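Is the new ground school fee a bargain?

Virkano Flight Training has written to our student members with an offer for the coming year. Pay 3,000 up front and you get all the theory classes at Haridthorpe, plus "priority access" to the two-seat trainers. I have read the letter twice and still can't find out what priority access means.

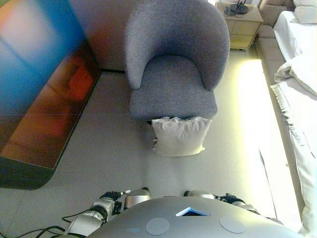 The old price for theory alone was 1,157, paid as you went. So the rest of the money is buying a place in a queue, and the letter doesn't say how long the queue is. It also says students "typically" finish in 6 months. Typically for whom? Winter weather at Haridthorpe grounds the trainers for days on end, and no fee changes that.

Sosina Berhe asked what happens if a student gives up halfway. She was told that 618 would come back, "subject to review". I would want that in writing, with the name of whoever does the reviewing.

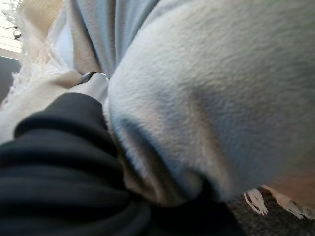 Rellulau Flying Club, Student Members' Section

Abdella, the other school on the field, still takes payment by the lesson. It may cost more in the end, but you can walk away in December owing nothing. Members who have already signed with Virkano are asked to let the section see their copy of the terms.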